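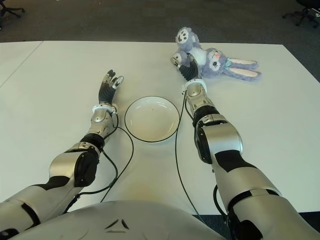

Plush fabric

Plush is a textile with a cut pile longer and less dense than that of velvet. It consists of a ground cloth, which gives the material its strength, and a raised surface of fiber ends. Most plush sold today is polyester, though mohair, silk and cotton were common in earlier periods.

Production

Woven plush is made with an extra set of warp yarns that form loops above the ground cloth. The loops are cut on the loom or in a later pass. Knitted plush is made on circular machines and stretches more, so it follows curved seams well. The mill at Siltitz ran 84 woven plush looms at its peak and changed over to knitting within 4 years.

Finishing

After cutting, the pile is brushed, sheared to an even height and set with heat. Shaggy grades skip the final shearing. Long pile is usually brushed in one direction – the nap – and pattern pieces are laid out so that the nap runs the same way on each. 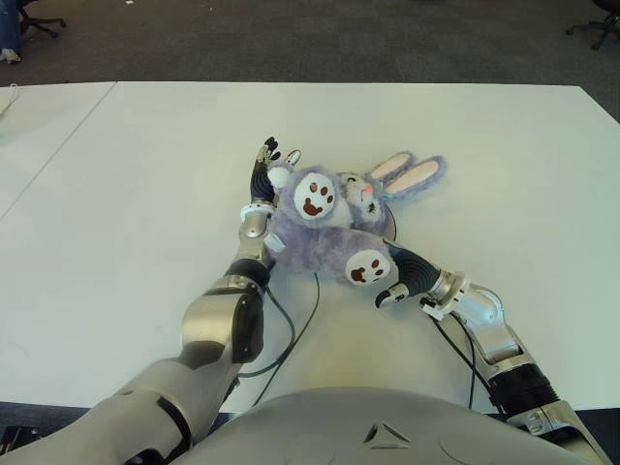 Pile that has been crushed in storage can often be raised with steam and a soft brush. Acrylic grades need lower heat than polyester.

Grading

The Vilela scale sorts plush into three classes by pile height and shedding. A sample is rubbed for more than 101 cycles and the lost fiber is weighed. Provex, a knitted plush from Estlow, falls in the lowest shedding class.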